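Second arm for the kitchen bench, or spend it on grippers?
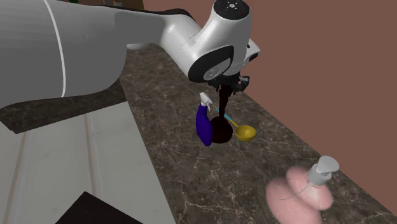 Buying & Budgets

udico_fan
Hello all. One render from our Flalthorpe kitchen set, the arm down among the spray bottle and the pink soap dispenser, so you know what sort of work I'm budgeting for. We've 675 pounds left in the pot until the end of April, and I'm torn between putting it towards a second arm next year (a long way off, I know) and buying spare fingers now. What would you lot do?

Oğuzhan Karabulut
Fingers, every time! Tall thin necks like that dark one are kind to a gripper, but a round soap dispenser is another matter, and you'll want softer pads for it. Ours came to 382 for the set, with 3 weeks' wait — lovely people to deal with, mind.

kirmizigul_bench
I'd disagree a bit, Oğuzhan, with all respect. If the work is still simulated, spend nothing on hardware yet. Swap the pads in the model, run it for six weeks, then buy what you need.

udico_fan
Fair point, though money not spent by then goes back to Kurum and I never see it again.

Oğuzhan Karabulut
Then get the quote in, my dear, and argue about the model afterwards.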